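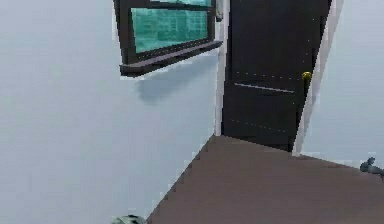

# Household Chores by Machine: Gallery

The Lillham Institute maintains this gallery for members, schools and visitors who ask whether machines can yet do the ordinary work of a home or a shop floor. The present selection comes from the simulation series directed by Rosemarie Seidel, in which a virtual machine is given tidying and fetching tasks in furnished rooms.

The series comprises 663 trials, of which 356 were judged complete. A trial is judged complete when the requested item is in the requested place and everything else has been left standing. Results differ widely by task. Closed doors remain difficult – a round knob asks for a firm grip and a turn at the same moment – and the trials that begin at a door are reported separately. Clearing a low, open surface is the task most often finished.

## Stacked furniture and small items

Rooms in daily use seldom present one object at a time. Storage pieces are placed on top of one another, and small things collect on whatever surface is nearest. Torben Oltmanns, who prepared the room plans, asked that these habits be kept.
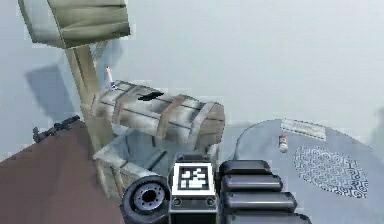 *Gripper before a wooden chest resting on an open crate, with a round table to the right. Simulation.*

The bottle on the table is the kind of item a person picks up without thought. For the machine, the approach must be planned around the table edge and the neighboring furniture, and an upright bottle is easily tipped.

## Notes on the series

Each trial was limited to 80 seconds. Scoring was carried out by Sabine Wendt and Timo Baumgart, working separately, and disagreements were settled by a second viewing. The Institute does not regard the results as evidence that such a machine is ready for unattended use in a home. Trials in the Murnano room plans will be added in June.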